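I've had season tickets to Brureddale for eight years now, and I still can't work out why we boo our own goalkeeper. Flor Grajales let in a soft one in February (it was soft, I'm not going to defend it) and people in my section have been on her back ever since. Every goal kick, every pass out to the left, there's that low groan. She can hear it! We sit two rows from the grass!

My buddy Callum Moffat says you pay for your seat, so you get to say what you want. Fine. But Callum also wants the club to play out from the back, and I don't see how you ask a keeper to take risks with the ball while about 2000 people moan at her for trying it. Pick one, Callum.

And then there's the coach. Alasdair Moncrieff told the local paper that the crowd "needs to grow up a little," and you'd think he had set fire to the team bus. The forum went nuts for days. I thought he was kind of right — clumsy, sure, and he should've said it after a win — but kind of right.
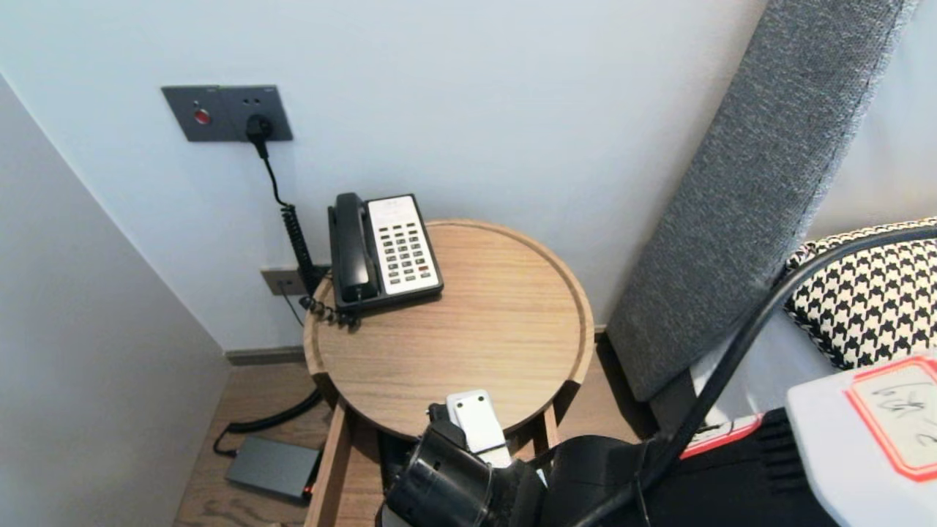
So should the club drop Grajales for the start of next season? Keep her in, at least for the first 4 games, and let the defense in front of her settle down before anybody makes a decision.

I'll be in my usual seat either way, probably yelling at the ref, who gets paid to put up with me. If Callum starts up again, I'm moving down next to Dougal Rankin and his drum.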